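Learning to write by hand again

Since November I write four lines by hand every evening. My handwriting had become so poor that my friend Etelka could not read my birthday card to her. She telephoned to ask what I wished her!

I bought a cheap notebook with 190 pages and a soft pencil. The first week my fingers hurt – I was pressing too much.
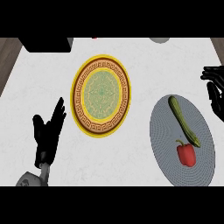 Now the letter g is still ugly, but the others stand in a line. Next I want to try with ink.

© Andor Nyitrai | Contact | Back to top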